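**Sunday, handheld grippers, Bisetti kit – the dropout again**

Right, so we lost tracking on the left unit again today, and this time I was paying attention when it went.
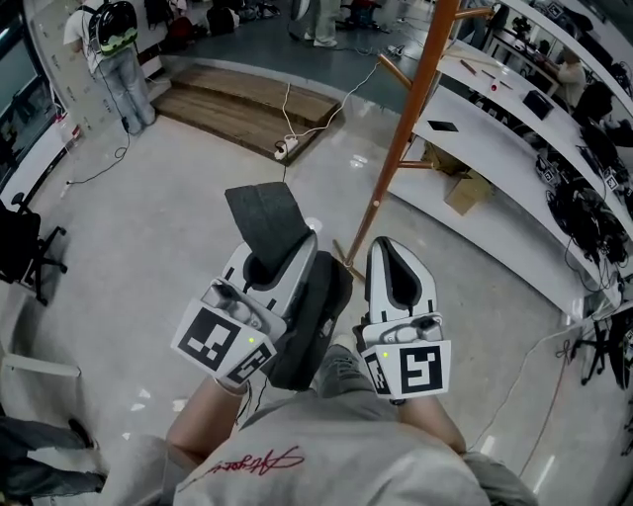
It had been fine all morning on the folded cloth runs, then the pose log froze at sample 3770 and came back at 3980 with the gripper supposedly half a metre under the floor. Lovely! Nothing on screen warned me, so I carried on for nearly 7 minutes before Đức Lương spotted the plot from his desk.

I blamed glare on the marker block first (the floor's very shiny), but covering the marker on purpose gives a clean "lost" flag and we never got one. So I think Clomus is hanging on to an old pose and guessing. Giuliana reckons it's the cable – she had the same at Bridthorpe and wiggling the plug set it off.

Binned everything after 3770. Swap the left lead tomorrow, then try the wiggle test with logging on. Ask Benavides about an alarm for stale poses.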